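Pricing up a shelf-stocking cell

I have spent most of May trying to work out what a small automated restocking station would cost us, and where the money goes once the arms themselves are paid for. The arms were the easy part of the sum. The rest of the list kept growing.

Bottles are the first thing to plan for. Fizzy drinks come in rounded plastic with a lobed base, and on a wire floor the base sits across the gaps in the grid.

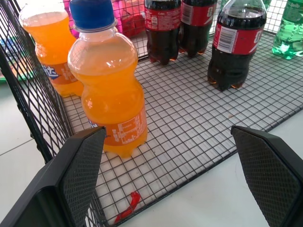 Thomas Costa

I had two quotes for fingers. Marinho wanted 90 a pair for a textured face and Firkico wanted 100 for much the same thing with longer delivery. I went with Marinho and ordered a spare pair, and I would put spares in any first budget. Grip faces wear, and a cell with one good finger is no use.

The shelving was cheap. Black wire mesh lets you see what is behind the front row, and you can buy it anywhere. Do get the actual products you mean to handle, though. Cartons, crisps and bottles all need holding differently, and a bag of crisps leans whichever way it likes. I had put nothing down for stock and had to go back and add a line.

The conveyor was the item I argued with myself over. Endale sell a narrow one with a green belt and aluminium rails, and it runs along the left of the table so that bottles can come in one at a time. You could manage without it for a few months and hand things over yourself.
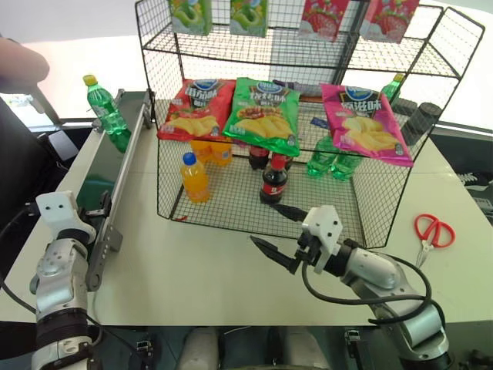 What I would leave until later

Rollasano offered a service plan at 1000 a year. I turned it down for now. I would sooner keep that money for cables, brackets and a second table, and look at the plan again when the cell is running full days. The same goes for extra cameras.

Staff time should be on the sheet as well. Somebody has to set out the drinks and put them back between runs, and I left that off my first 2 drafts completely.

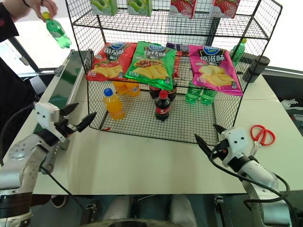 Do you need two arms to start with?

One will do for bottles and cartons if they stand well apart. I budgeted for the pair as I want to try bags, and fitting the second arm later would have meant paying for installation again.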